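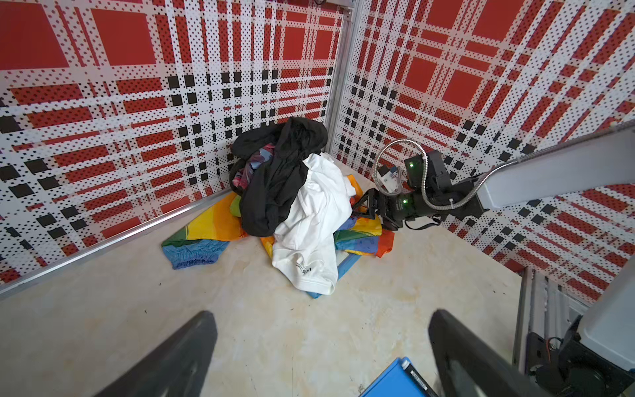 Ticket 2887 was opened by Vlachopoulos Textile Services, Sakside facility, to report repeated protective stops on the two-arm Zollen sorting cell during removal of garments from the enclosure. The stops carry code 721 (wrist load outside permitted range) and occur on Arm B only. The customer reports that they happen in the first part of the lift, after the gripper has closed. At the pick position Arm B has its gripper fingers pressed into the rainbow-striped cloth that lies beneath the other items, just beside the white shirt, and the two indicator lights on its wrist are green. Green at this point means that the arm is enabled and that no fault is held. The customer's operators had understood it to mean that the pick had been approved, and the distinction is relevant to the safety matter recorded further down.

Status: Closed, with one action carried over
Priority: High (raised from Normal, see third entry)
Product: Zollen two-arm cell, textile configuration
Site: Sakside
Reported by: Pilar Durán, Vlachopoulos Textile Services
Assigned to: Murali Chacko, Stalberg Technical Support

Entry 1. Customer report, 8:40 a.m.

The cell has stopped several times since the start of the shift. Each time, Arm B closes on a garment, begins to rise and halts. The screen shows 721. Our operator acknowledges the fault and the cell resumes, but the same stop returns on a later pick. Arm A is not affected. The floor and rails of the enclosure have been checked and nothing was found that could catch the gripper. No changes have been made to the program by our staff. We request guidance on whether the cell may remain in use.
P. Durán

Entry 2. Stalberg Technical Support, 9:25 a.m.

Thank you for the report. Please do not acknowledge code 721 more than once in the same shift until this ticket has been reviewed. Please send the event log for both arms, the current payload settings for Arm B and the software version shown on the service page. Please also confirm whether the stop occurs with single garments or only with mixed piles.
M. Chacko

Entry 3. Customer reply, 10:50 a.m.

Logs and settings have been uploaded. A single shirt was picked repeatedly without a stop. The fault appears only with mixed piles, and mostly when the arm takes hold of a lower layer while other garments are resting on it.

We must also report the following. During the last stop, an operator opened the front guard and reached in to free the cloth from the gripper. The operator had seen green lights and believed the arm was at rest. When the cloth was pulled, the wrist of Arm B turned a short distance and the gripper opened. There was no contact and no injury. The cell has been taken out of service and the supply is locked off.
P. Durán

Entry 4. Stalberg Technical Support, 11:15 a.m.

Priority has been changed to High. Taking the cell out of service was correct, and it must remain locked off until we confirm otherwise in this ticket. The guard circuit is to be left exactly as it is. Please do not reset, replace or adjust the guard switch before it has been tested.

The log for Arm B shows that the most recent stop was recorded at cycle 2676. The wrist load rose quickly at the start of the lift and passed the limit before the arm had reached its travel height. This is consistent with cloth being held down by the items above it. It does not explain why the wrist was able to turn with the guard open, and the two matters will be treated separately.
M. Chacko

Entry 5. Site visit, findings

Work was carried out at Sakside by M. Chacko with P. Durán present.

Fault 721. The payload file loaded on Arm B was the one supplied for single garments. Arm A had the correct file for mixed piles. The service record shows that the Arm B controller was replaced in October and that the standard file was restored at that time. With the single-garment file, the arm does not perform the slow test lift that allows upper layers to slide off before full speed is reached. The correct file was installed and the wrist load reading was set to zero with the gripper open and clear of the pile.

The cable running over the Arm B wrist was inspected through the full range of movement. No damage was found. The gripper fingers were checked for wear and found to be within limits.

Guard circuit. The front guard switch operated correctly on Arm A. On Arm B, the guard input had been left in service mode after the controller replacement. In this mode, opening the guard pauses the program but does not remove drive power. The wrist could therefore respond when the cloth was pulled. The input was returned to normal mode and the setting was locked with the service password.

The customer should note that this was an omission in Stalberg's work and did not result from any action by site staff.

Entry 6. Verification

The guard was opened with each arm at rest, at the pick position and during the lift. Drive power was removed from both arms in every case. The emergency stop was tested from both stations with the same result.

The cell was then run on mixed piles for 130 cycles. No code 721 was recorded. On two picks the gripper lost hold of the cloth during the test lift and the arm returned for a second attempt, as designed. The cell was released for use at 3:30 p.m.

Entry 7. Instructions to the customer

Green lights on the wrist show that the arm is enabled. They must not be used to decide whether it is safe to reach into the enclosure.

Before any garment is freed by hand, press the emergency stop, wait for the wrist lights to go out, and lock off the supply. Open the gripper with the manual release. Do not pull on the cloth while it is held.

If code 721 appears again, record the cycle number and contact Technical Support before acknowledging it.

Entry 8. Customer confirmation

The instructions have been posted at the cell and reviewed with all operators on both shifts. We agree to closure, provided that the guard input finding is followed up in writing.
P. Durán

Entry 9. Closure

Ticket closed with the customer's agreement. Carried over: a check of the guard input mode is to be added to the Stalberg controller replacement procedure, and a written notice is to be sent to Vlachopoulos when the revised procedure has been issued. Owner: M. Chacko.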